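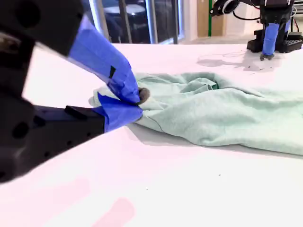 Notes of the gripper trial meeting, Drirolwood workshop, August

1. Notes of the last meeting

Agreed, with one change: the spare servos for Sala are to come out of the Toten budget.

2. Fingers

Lemier has now done 117 picks on the mint-green garment with taped fingers on both arms. 23 were dropped, most of them when the edge was taken close to a seam. The meeting looked at whether the tape should stay on. It grips the cloth well enough but it creases at the tip, and a creased tip changes how far the jaws close. Toten would like moulded pads instead - price to be brought to the next meeting.

Agreed: keep the tape for now, and put fresh tape on before each block of picks.

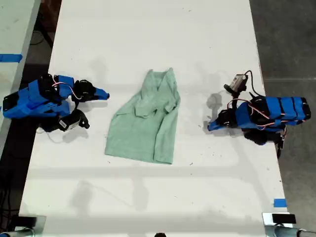

3. Cameras

The wrist view is good for the last part of the reach. The overhead view is better for finding the collar and the sleeves. Sala asked for both to be recorded in every run. Agreed.

4. Controller

Version 2 is slower to start but steadier when both arms move together. No decision yet. Lemier to run 500 picks on it, with the same shirt and the same start positions.

5. Any other business

The table clamps are to be checked before the next runs.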